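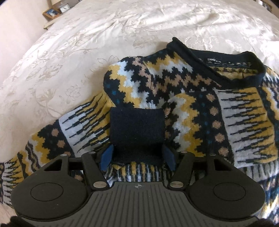
Navy, yellow and white patterned sweater, laid out on a cream cover with the sleeves folded across.

Bikton Knitwear Library
Progress report to the Jafarzadeh Fund
Reporting period: from October to the date of this report
Prepared by Setareh Babaei, April 6, 2019

Where we are

I'm very happy to be writing this one. When the grant came through we had a room full of bags, a spreadsheet that three people had started in three different ways, and a waiting list of schools and theater groups asking when they could borrow. We now have shelves, one working catalog, and sweaters going out the door every week. The short version is that the library is open, the folding and storage work is well ahead of the plan, and the mending work is behind it. I'll take them in that order.

As of this week the catalog holds 2,534 pieces. That includes sweaters, cardigans, vests, hats and scarves, and a few odd things that we kept because we liked them too much to say no (a knitted tea cozy shaped like a lighthouse is one, and it has already been borrowed twice). Of the full collection, 759 are patterned sweaters and cardigans, and those are the pieces people ask for most. They are also the ones that need the most care in storage, so a good part of this report is about them.

Folding and storage

The original application said we would hang everything. We changed that in the second month, with your agreement, and I want to thank you again for being so quick about it. Heavy knits were growing longer on the hangers. Periklis Kyriakidis measured a group of them on the day they went up and again four weeks later, and some had dropped by more than an inch at the hem. After that we took all the heavy knits down and started over with flat storage.

What we settled on is a simple flat fold that anyone can learn in a few minutes:

Lay the sweater out on a clean cover and smooth it from the middle outward.
Bring one sleeve across the body, then the other, with the cuffs lying flat.
Check both cuffs and the hem before going any further. Pull them gently square. Don't stretch the rib.
Fold the sides in if the piece is wider than the shelf board.
Fold up from the hem, once for thick knits and twice for thin ones.
Tag goes on top, at the left, so it can be read without lifting the stack.

The cuffs turned into a real topic for us. A ribbed cuff that gets tucked under in a hurry will hold a crease for a long time, and on a plain dark cuff next to a busy pattern it's the first thing a borrower notices. We now handle the cuffs as a separate step, and everyone picks them up by the rib and never by the patterned part of the sleeve. Pieces come off the shelf looking so much better than they did in the fall! I pulled a stack of 10-year-old donations last week to show a visitor and they could have gone straight onto a stage.

We also moved the folding off the long table and onto a padded surface with a pale cover. Wool doesn't slide on it, stray fibers and moth damage show up right away against the light color, and it's kinder to people's backs now that we've raised it. The cover comes off and goes in the wash. I wish we had done it in the first week.

No more than six heavy pieces go in a stack. Patterned pieces get a sheet of tissue between them if the colors are strong, mostly where navy or red sits next to white. We have not had any color transfer so far, and I'd like to keep it that way.

The catalog

Every piece now has a record with its measurements, fiber (where we know it), main colors, pattern type, condition and shelf number. The pattern field took some arguing. We began with names for regional styles and soon found that none of us could use them with any confidence, and that borrowers didn't search that way. They type "stripes" or "yellow" or "something my grandfather would wear." So the field now uses plain words, and the regional name goes in the notes when a donor has given us one.

Condition is scored from one to four at intake and again each time a piece comes back. The cuffs, collar and elbows are scored separately, which adds a minute per garment and has already paid for itself. We can now see that cuffs wear first on almost everything, so that's where the mending time should go.

Records still missing: 118 pieces have no fiber information and no label to go by. We have been doing our best by feel, and marking those as unknown when two people don't agree. There is a lab that would test small samples for us, but the price is high and I don't think it's the best use of the money this year.

Lending

We opened to borrowers on a small scale, with schools only, and then widened it to theater groups and individual knitters who want to study construction. The total so far is 300 loans. The target in the application for this point was lower, so we're delighted.

A few of the loans from this period:

The Ustlow school borrowed a full set of striped pieces for a unit on pattern and repeat. The children drew the stripes at full size on paper rolls and then tried to work out the order the colors were knitted in. The teacher sent us the rolls afterward and they are now up along the corridor outside our room — they look fantastic.

A theater group took a large number of cardigans for a play set in a fishing town, returned every one of them on time, and had sewn a missing button back on one. The button matched.

Two knitters came in on the same afternoon to look at sleeve construction and stayed until we locked up. They have since written out the pattern for one of our plain ribbed cuffs, stitch by stitch, and given us permission to hand copies to visitors. We've printed a first batch.

Returns have been good. Four pieces came back needing a wash, and one came back with a pulled thread in the sleeve. Nothing has been lost.

Mending

This is the part that's behind. The plan had a mending session every week, and we have managed about half of those. The main problem has been yarn. For visible mending any good wool will do, but on patterned pieces we want a close match, and the navy in particular is harder than any of us expected. There are a great many navies. Gerkex, who supply our mending yarn, have been patient about sending shade cards, and Periklis has built a sample board in daylight by the window with snippets tied next to each card. It has cut the number of wrong orders, and the last box was right the first time.

The other problem is that we underestimated cuffs. A worn cuff on a bulky sweater can take a whole session if it has to be picked up and re-knitted. We have started sorting the mending into short jobs and long jobs, so that people who only have an hour can still finish something, and that has made the sessions much more cheerful. I expect us to be back on plan by the end of the summer, though I wouldn't promise it for the patterned pieces.

Training

Eleven people have now learned the fold, the intake check and the condition scoring. We teach it in one morning. The first hour is all hands-on, with a pile of sweaters of different weights, and everyone folds the same piece in turn so that we can compare. It gets quite competitive. The written sheet is now a single side, down from four, and it hangs above the folding surface.

One change we made after the second training morning: new people begin with a patterned sweater and a plain one follows. It felt backward at first. With stripes you can see at once when the body is twisted or one sleeve has been laid higher than the other, and people learn to line things up by eye. Once they've done that, the plain ones come easily.

Money

Spending is within the budget overall. Shelving came in under, since we no longer needed the second set of rails, and with your approval the difference went to shelf boards, tissue and two washable covers. Yarn is over, for the reasons above. The full statement of accounts is attached separately, with receipts in the same order as last time.

One request. We would like to move the remaining part of the travel line into mending supplies. Most schools have turned out to prefer collecting their own boxes, and the travel money is barely touched. If you agree, a short note by email is enough for our files.

What comes next

Over the next six months we plan to finish checking the patterned pieces a second time, clear the long mending jobs that have been waiting since intake, and open the room for one public afternoon a month. We'd also like to photograph every patterned garment both laid flat and folded, so that borrowers can choose from the catalog without a visit. We've tried it on one shelf and the stripes came out beautifully.

We still have offers of donations coming in and are holding most of them until the mending has caught up. Two of the offers are from families with complete sets, parents and children in the same pattern, and I very much hope we can say yes to both.

Please come and see the room if you are passing through Bikton. There will be sweaters to fold.

Setareh Babaei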